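To: cloth-handling list
From: Tetteh Frimpong
Subject: Re: [cloth-handling] Labels for the pinch step in Cliltura

Dear Yuto, dear all,

Thank you for reading the draft so carefully. I answer below your text and I apologize that it became long. I put the parts in the order in which you asked them.

Yuto Ebihara wrote:
> Hello Tetteh and list,
>
> I went through the Cliltura draft on the train and I like the main
> idea, that a garment grasp should be judged by what the cloth does
> afterwards and that the closing of the fingers alone says little.
> But I have trouble with the section on labels.
>
> First, you write that a grasp is "good" if the garment stays in the
> fingers until the end of the lift. In my experience with thick knits
> this is too kind. The fingers can take a large bundle in the middle
> of the garment, it stays very well, and then you can't unfold
> anything from there. Do you separate this case?

We do now, but in the version you read we did not, and you are right that the section hides this. In the old labels there was one value, held or not held. For a T-shirt it is almost enough, because a thin cloth that is held in a bundle will often slip a little and show itself. A sweater does not show itself. It hangs from the bundle very quietly and the label says "held", so the network learns that the middle of the heap is a wonderful place to pinch.

In the new version each grasp gets two separate marks. The first is the old one, held or not held. The second says what kind of place was taken: edge, fold, or bundle. By edge we mean that a real border of the garment is between the fingers, for example a hem or the opening of a sleeve. By fold we mean that the cloth is doubled but one can still follow it. All the rest is a bundle. The border between fold and bundle is the difficult one and I come back to it after your next question.

> Second, who decides the label, and from which view? If it is decided
> from the wrist camera only, I would worry, as the fingers cover
> exactly the part that matters. We had this problem at Nelletmont and
> in the end we threw away the wrist labels and used only the overhead
> camera.

It is decided by a person, from the wrist views, and I would like to defend this. The overhead camera sees the heap very well before the grasp. During the grasp it sees mostly the back of the gripper. In our setup the arm comes in low over the table, and from above the fingers are hidden from the moment they start to close. From the wrist we lose the inner side of the contact, this is true, but we keep the cloth on both sides of the tips and the way the creases run toward them. The creases are what our labelers use. If they run together into the gap from all directions, it is nearly always a bundle.

What we changed is that the labeler no longer gets a single still. There is a view with the cloth still lying on the table and another with the cloth up, and the mark is given only after both have been looked at. I put two of them here from the sweater part of the data.

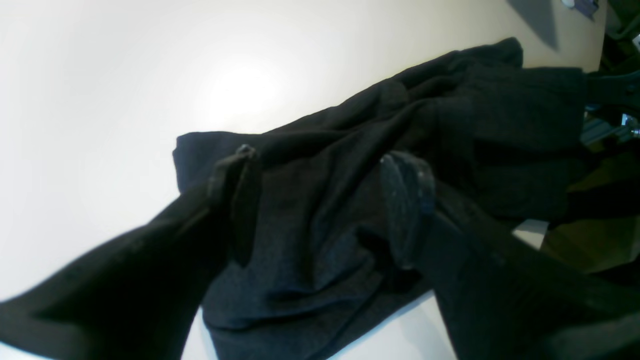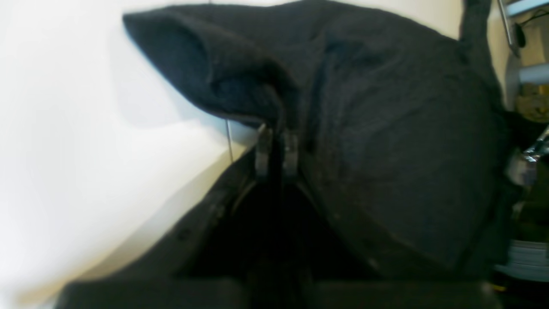

Most of the disagreement between our labelers comes from dark knits, and the sweater part has more of it than all the thin garments together. A dark fold on a dark fold has almost no contrast, so the eye (and I think also the network) looks for the outline instead, where the cloth meets the white table or the white wall. In the first view a straight flap of cloth sticks out over the table on the left, and a labeler in a hurry can easily take it for the thing that is being pinched, while the tips are working in the gathered cloth beside it. In the view with the cloth up, the tips stand close together with only a narrow dark gap, and the heavy folds come down around the gripper on both sides. If I had only the gap, I would guess a thin layer. With the folds I am much less sure, and our rule says that in such a case the label must be "unsure" and the episode goes to a second person. I prefer a smaller set with fewer strong opinions in it.

> Third, a practical one. Did you try to use the finger opening as an
> input? It is free and it should tell you something about thickness.

Yes, we tried, and it helped less than I hoped. For woven cloth the opening is quite informative. For knits it depends on how hard you close, and our closing force was not the same during the whole collection, because we changed the setting after the first weeks (in May) when the fingers left marks on a soft cardigan. I should have written this in the draft and I will add it. So the opening tells you partly the thickness and partly the week. If I remove the early part, the opening gives a small improvement on the choice between fold and bundle, and no improvement on held or not held.

There is also the question of the pads. Please look at the right finger in the first view – the pad has pale specks and lint over it. We do not know how much this changes the friction. Chung, the group next door to ours, cleans the pads on every change of garment and they think we are careless. We have a run planned where the same sweater is grasped with cleaned and with uncleaned pads, in mixed order so that the person at the controls can't guess which is which. Until this is done I don't want to say anything about slip in the paper, and I took out the sentence that compared slip between garments.

> Last, how large is the part you relabeled? The draft says "a subset"
> and a reviewer will not accept this.

The relabeled part has 197 episodes, all with sweaters or sweatshirts. Of these, 13 changed from "held" to "not held" when a second person looked at them, which I did not expect, as I thought this mark was the safe one. In these episodes the garment is still on the fingers in the last recorded moment but it is clearly moving, and the first labeler was generous. Another 9 could not be decided even by the two labelers together, and they stay in the release with the mark "unsure". We do not train on them. We also do not test on them, and I know that this second choice can be criticized. If you leave out the hard cases from the test your number becomes prettier. I would like to hear from the list what people do here. One possibility is to report both, with the undecided ones counted always as wrong, and I tend to this solution.

About the result itself, I want to be careful until the final runs are finished. What I can say already is the direction. When the network is trained with the old single mark, it likes the thick middle of the heap, as you predicted. When it is trained with the two marks and we ask it for places that are both held and not bundle, it moves toward the outside of the heap and it also becomes slower, because it rejects more candidates and asks for another look. On the robot this means that the arm goes up, turns the wrist a little and comes down again. For visitors this looks like hesitation. For the unfolding step that comes after it, it is an advantage, as the second arm has a border to search for.

It does not work well with hoods. A hood has its own border, it stands away from the body of the garment and the network loves it, but if you lift there the rest falls in a column and the sleeves are inside. And a simple fold can take a shape very near to a hood. The cloth at the upper left in the view with the lifted garment makes a pointed form with a hollow under it, and two of our labelers did not agree if it should be called a hood or only a fold. So a separate "hood" label would probably bring in more noise than it takes away. At the moment we have no answer for this except to let the system try another place when the unfolding gets stuck.

A word about the tools, as Yuto asked me this also off the list and maybe others want to know. The label program is Prukatent, which we wrote ourselves and which is not beautiful. It shows the views side by side, plays them forward and backward, and does not let you press a key for the label before you have moved through the whole lift. The last function annoyed everybody for a week and then the complaints stopped. It stores who labeled and how long they looked. The looking time is a surprisingly good sign for a difficult episode, and I think one could use it as a weight in training, but we have not tried this. If somebody wants the program before we clean it up, write to me directly and I will send it as it is, with comments partly in French.

What I will change in the draft before the next round:

– the definition of edge, fold and bundle goes into the main text, with examples for thin and thick garments
– the change of closing force is reported, with the early part marked in the data
– "a subset" is replaced by the numbers given here
– the claim about slip stays out until the pad test is done
– a short paragraph on hoods, with failures shown

Yuto, one question back to you. You wrote that at Nelletmont you dropped the wrist labels completely. Do you still have them somewhere? I would be very interested to see where your wrist labels and your overhead labels disagree, even if it is only for a few garments and even if the files are in bad order. If the disagreement is mostly in dark knits, as here, then it is perhaps a problem of the cloth and both cameras have it. If it is spread over all garments, then I have to think again about my defense above.

I am in the lab on Tuesday the whole day if you prefer to talk by phone. Otherwise by mail is fine, I read the list every evening.

With best regards,
Tetteh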